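# leemans-recipes

Typed-up recipes from the Leemans bakery notebooks, plus the little script I use to turn them into shopping lists.

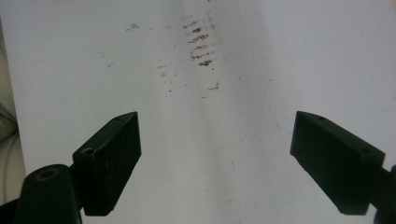

I started this because my aunt's copies were falling apart and I got tired of calling her every time I wanted to make the spice loaf. She worked the counter at Leemans for years and wrote down whatever the bakers told her, usually in a hurry, sometimes in two languages on the same line. There are 88 recipes in here now. Most of them are bread and cookies, with a few soups that snuck in from the back kitchen (the pea soup is great, please make the pea soup).

## What's in the folder

- `recipes/` – one plain text file per recipe, named after whatever she called it
- `units.csv` – my conversions, including the weird ones
- `shop.py` – makes a shopping list from any recipes you pick
- `unsure/` – 11 recipes where I couldn't read something important

Please don't bake from `unsure/` unless you like surprises. I tried the almond ring with my best guess at the sugar and it ran all over the oven floor.

## How a recipe file looks

Title on the first line, then how much it makes, then the ingredients, then the steps. I kept her wording in the steps wherever I could follow it, so you'll get things like "knead until it stops arguing." I put my own notes in square brackets so you can tell us apart. If there's a question mark after an amount, that's mine too, and it means I went with what tasted right.

Ovens are the big headache. She mostly wrote "good oven" or "falling oven," and I've been using 425 F for the first and 325 F for the second. My oven runs hot, though, so check early the first time!

## Units

Everything is in grams, with cups next to it for the stuff people really do measure in cups. The bakery also had its own scoop, and it shows up all over the notebooks as "1 K." Henk Visser, who baked there back when the place was on the Hullamton side of the river, told me the K was for the old Kakton flour scoop and that a level one held 19 dekagrams. So that's 190 grams. I had it at 150 for ages and wondered why all my rolls came out flat and sad.

Yeast amounts are for fresh yeast. Divide by 3 for instant.

## Using the script

You need Python 3 and nothing else. Run it from the main folder:

 python shop.py spice-loaf pea-soup

It adds up the same ingredient across recipes, as long as I spelled it the same way both times. I didn't always. If you get butter twice, that's why, and a fix would be very welcome.

## Changes

21 December 2018 – added the holiday cookies, fixed the scoop size everywhere, and moved two rye breads out of `unsure/` after Danylo Zakharchenko figured out the handwriting. He also caught that I'd typed salt for sugar in the October batch. Sorry to anybody who made those.

## Sharing

Copy them, print them, change them, give them to your neighbors. Just leave the Leemans name on the recipes.

Related items

- fustora-label-maker
- hullamton-rye-starter-notes
- pantry-list
- soup-scaler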